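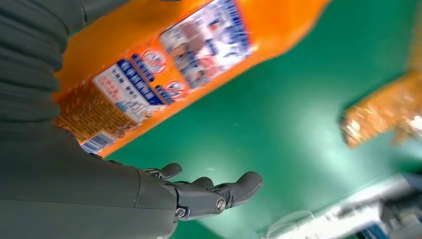

Keltine are ending their refill scheme in November. I've used it for 5 years, so here is a thread on how it worked, what went wrong with it and what I'm going to do instead.

For anyone who never used it: you bought a bottle of Keltine once, kept it, and took it back to a shop with a drum and a pump. They weighed it, you filled it, they weighed it again. You paid by the gram.

Our nearest drum was at Ó Súilleabháin, the hardware shop by the bus station. Before that it was at Zovetti, but Zovetti gave up their drum when they put in the second coffee counter.

The price was fine at the start. A refill cost well under a new bottle and you could see the point of carrying the empty one into town. Then the refill price went up twice and the supermarket price didn't.

By this summer I was paying more to refill a bottle than to buy a full one. I kept doing it out of habit, and I don't think many other people did.

The other trouble was the pumps. Washing-up liquid dries in the nozzle if the drum isn't used enough, and then the next person gets a thin stream out of the side. I've come home with it on my sleeve more than once.

If a pump was blocked, the shop had to ring Keltine for a new one. They weren't allowed to clean it themselves. Ó Súilleabháin once waited the whole of the summer holidays for a part.

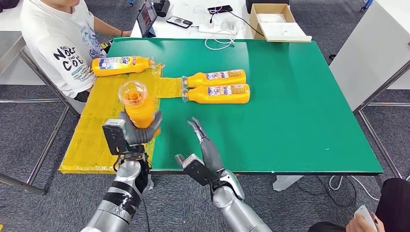

Orange bottle with a clear cap.

Caps are a subject of their own. The bottle will last for years, but the hinge on a flip cap goes long before that. Keltine never sold caps separately. I asked them and they suggested buying a new bottle.

I tried the page on their site that used to list every refill shop. It gives a 404 now. It was still linked from the front page when I looked this morning.

The notice itself is one paragraph, dated Oct 25, 2023. It says drums already in shops can be sold until they run out, and no more will be sent after that. Nothing about what happens to the empty drums.

I asked in the shop about the drums. They've been told to put them out with the trade waste. They'd rather give them away as water butts, so it may be worth asking at yours.

What I'm doing next. There are 3 options round here, as far as I can tell.

First: Flodudard, who post a concentrate in a pouch and you add tap water at home. It's decent stuff and lasts well. The pouch can't go in our kerbside bin though — you have to save them up and post them back.

Second: the big 5 litre containers from the cash and carry. Cheapest by a long way. You need somewhere to keep one, and a funnel, and a steady hand. I'd split one with next door if they're willing.

Third: bar soap for dishes. I did this for 2 months last year. It's all right on plates and glasses, poor on a roasting tin, and in our hard water it leaves a film on the bowl. I wouldn't go back to it.

So it's the big container for us, decanted into the old Keltine bottles for as long as the caps hold out.

A note on decanting, as I've been asked before: rinse the bottle and let it dry with the cap off overnight. If you're changing brands, don't top up what's left of the old one. Some mixtures go lumpy. And write on it what's inside, especially if it's a different product from the label.

Never do any of this with bleach, or anything with a hazard symbol. Those stay in the container they came in.

If your town still has a drum going for any brand, put the shop name and the price per litre in the replies. I'll add them to a list tonight and pin it.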